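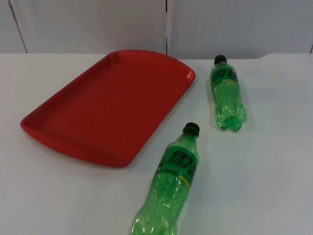

Chapter 4
Setting Up and Looking After a Tabletop Handling Cell

In the chapters before, we looked at the robot arm as a machine alone. Now we put it to work at a table. The cell of this chapter is the one we use in the teaching hall at Lindmont, and it has one task: pick up soft drink bottles and stand them on a serving tray. The task looks small, but most of the faults which a technician meets in a bigger cell can also be met in it.

After this chapter you should be able to check the table and the fixed camera, find the zero position of the gripper again after a finger is changed, and write a fault in the cell log so that the next person understands it.

4.1 The table comes first

Students like to begin with the program. Please begin with the table. A program which was correct in January can miss the bottle in spring only for the reason that somebody leaned on the table and moved it 4 mm. Oluf Nørgaard, who built the first version of our cell, made a rule that the table position is measured before the controller is switched on. We still follow it.

Clean the surface with a dry cloth. Small scuffs do no harm. Crumbs and grit are another matter, for a bottle lying on its side can roll when there is something hard under it. Then check that the light is even. A strong shadow along the rim of the tray may be read by the camera software as a second edge. 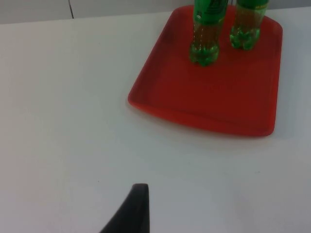 The fingers need more care than any other part. Ours are of the flexible kind, wide at the root and narrow at the tip, and they bend around what they hold. With time the material becomes tired and the finger does not return fully to its shape. Press each tip lightly by hand and let it go. If it stays bent after 3 seconds, change both fingers, never only one. A new finger beside an old one pulls the bottle to one side – and a bottle which is set down tilted will often fall when the fingers open.

After the change, do the zeroing procedure of Section 4.3 and run 20 test picks at low speed. Write the result in the log with your name. An entry such as "gripper bad" helps very little. Compare it with this one, written by Consuelo Manzano on May 16, 2019: "Left finger slow to return. Both changed. Zero done. One bottle fell at pick 9, tray was not flat on table."

The next section begins with the wrist camera and how its mounting screws are checked.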